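2 Jun 2010

Walked over to Lapointe Park before work to see the stakes for myself. There are orange ones all along the north side, from the duck pond to the old bandstand, and a board wired to the fence saying the parks office means to lease that strip for 28 parking spaces. The print is small and the board faces the bushes. I had gone by it for days without noticing.

Precious Mokgethi was there with her dog. She had already called the office and was told the comment period opened in February and closes on the 20th. Neither of us got a letter. Rosaire Melnyk did, but he lives on the far side of Trellari Street and won't lose anything.

Two of the big lindens are inside the stakes. I paced it twice to be sure — they are well inside.

Tyson Beaudoin has a petition going at the hardware store. Almost 50 names by this afternoon. I signed and took a blank sheet for our building. Mélanie Simard said to bring it to her by the weekend.

Rain after supper. Need to buy stamps.

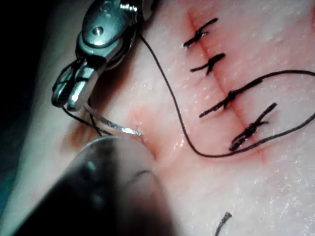

1 min read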